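Home | News | Minutes | Swim Times | Contact

Lasus Lake Swimmers -- September meeting, my notes

Okay, I took the minutes this time, so they're going to sound like me. If you wanted the formal kind you should have come and written them yourself! We got going at 7:10 in the upstairs room at Pokness Hall, late start thanks to the parking lot being full for choir practice.

Last month's minutes were approved with one fix. I had put Sarita Grewal down as voting against the longer fall season and she voted for it. Sorry, Sarita.

Money first. We have $1,503 in the account after paying the insurance, and $161 of that is already promised for the new buoy line. Sarita asked if the insurance covers guests who swim with a member, and I said I thought so but I'd read the policy again before anyone brings their cousin. (That's on me, by next meeting.)

Then the dock ladder, which took forever. The bottom rung is loose again and two people have scraped their shins on it. Brosico quoted us $777 for a whole new ladder, installed, and there was a lot of muttering about that. I like the idea of a new one -- the old one has been patched so many times I don't trust it -- but the mood in the room was to try one more repair. We voted, repair won, and I'm going to call the county first and make sure we're even allowed to touch it ourselves. Until then please get in and out from the beach side.

Next up was the changing tent and the general state of our stuff. The tent is fine. The bin underneath the bench is a horror. It's full of goggles, single socks and towels that have been in there since at least the Fourth of July, and it smells the way you'd expect.

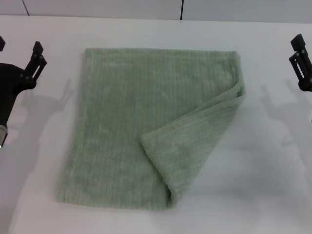 We agreed that anything left in the bin by the end of the month goes to the animal shelter if it's a towel and in the trash if it's a sock. Please put your name on your things! A laundry marker costs next to nothing and I will happily lend you mine. Sarita offered to wash the whole lot before it goes to the shelter, and she got a round of applause.

Water temperature. The Garg thermometer on the end post has been reading weird, so we talked about whether to go on posting its numbers. I said I'd rather post nothing than something wrong, and Sarita said people just want a rough idea of how much they're going to yell when they get in. Fair point. We're keeping it up with a note next to it, and I'll bring my kitchen one down to compare.

Cold season rules are the same as last year: nobody swims alone, bright cap, tow float if you're going past the first buoy. New people do 5 minutes at most on their first cold swim, and somebody stays on shore with a phone. We had a long side conversation about neoprene gloves that I did not write down.

Snacks: too many brownies last time, not enough hot drinks. I'm bringing the big thermos. Somebody else please bring cups, the paper ones are gone.

Any other business: the gate code is changing, and I'll text it out instead of putting it here. The request for a midnight swim was put off till spring.

We wrapped up at 8:35 and stacked the chairs.

Shares 14 | Comments 5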